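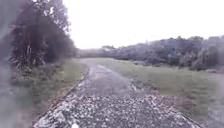 Mark Anthony Sarmiento wrote in to ask why his controller sticks drift again a week after every cleaning, and whether he should give up and buy a new pad before the ranked season starts. Probably not yet. Most drift on a pad that gets used every evening is dirt under the stick or a worn sensor, and the first of those can be dealt with at the kitchen table.

Cleaning a controller between matches

Turn the pad off and unplug it. If it takes removable batteries, take them out. Hold it upside down and work each stick in full circles while brushing around the base with a soft, dry toothbrush. Crumbs and skin dust fall out more easily this way than with the pad sitting face up.

Dampen a cotton swab with isopropyl alcohol, the strong kind from the drugstore. It should be damp, with nothing dripping off it. Push the stick to one side, wipe the exposed ball, then do the other sides. Leave the pad alone until the alcohol has dried off before you turn it on.

Household spray cleaners leave a film, and some of them cloud clear plastic. Don't use them on the sticks or the face buttons. A barely damp microfiber cloth is fine for the shell.

If the drift comes back within days, open the settings and raise the stick dead zone a little at a time until the movement stops. Write down the old value first. A pad that needs a very large dead zone has a worn sensor, and cleaning won't bring it back. Mark Anthony's sounds like that may be where it's headed.

Headset pads

Wipe them after a long session with a cloth wrung out in warm water and a drop of dish soap, then again with plain water. Removable pads can come off for this. Let them dry flat, away from the radiator. My Voveck pads started to flake along the seam after I dried them on one, and the replacements cost 839 crowns with shipping.

Velour pads hold on to hair. Sticky tape wrapped around two fingers takes most of it off.

Keyboard and mouse

Unplug the keyboard, tip it over and tap the back. For the gaps, use a small paintbrush with short bristles. Canned air works too, in short bursts with the can upright. If you pull the keycaps, take a picture of the layout first and wash them in lukewarm soapy water. They need to be completely dry before they go back on, so leave them overnight on a towel.

A mouse that feels slow usually has dirt stuck to its feet. Scrape it off with a wooden toothpick. Wash a cloth mouse pad in the bathtub with dish soap, rinse until the water runs clear, and lay it flat. Never put it in the dryer.

Cables on the desk

Hook and loop strips are better than zip ties if you pack your gear up for local events. Leave some slack at the plug end - a cable pulled tight at the port is the one that fails. Peter Ševčík labels both ends with masking tape and a marker, and he is always the first one set up. I use colored tape, and still end up unplugging the monitor now and then.

Power strips should stay off the carpet. Screw one to the underside of the desk if it has mounting holes, and keep drinks on the other side.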